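Write the Rule Before You Run the Sim

12 August 2022

Quick one, between builds. People keep asking why we need rules for simulated cells at all. No people in there, no fingers to pinch, who cares. I care. Whatever gets sloppy in the sim gets copied to the floor, every time.

Take clearances. At Plumine we had 4 written rules for a real bench and 2 for a simulated one. Two! One of those was about file naming. So the real arm gets a keep-out zone, a speed limit near the fixture, a named person who signs. The simulated arm gets whatever the last guy typed in.

And then the numbers travel. Run 1240 was done with one gripper force, run 1673 with another, and teh report put them in the same table. No note. Lanz has a decent template for this, one page, borrow it. Write down the board position, the approach height, what counts as a finished placement. Before the run, not after. 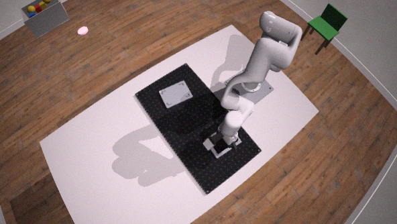
Renata Farías disagrees with most of this, and wrote back that a sim is where you should be allowed to break things, that a sign-off sheet for every run would have killed half of what her team tried in April, and that the rules belong at the handover and nowhere sooner.

Fair. I'd give her the handover part. Break what you like on a scratch run, just label it scratch. But the Donddale people did it her way, and by handover no one could say which settings were picked and which were leftovers. Took them weeks to untangle.

So, my ask for the Plesport draft. One page per simulated cell. Same limits as the real one unless somebody writes down why. Scratch runs marked and kept out of the tables. Comments are open, send them to me direct, I dont check the shared inbox much.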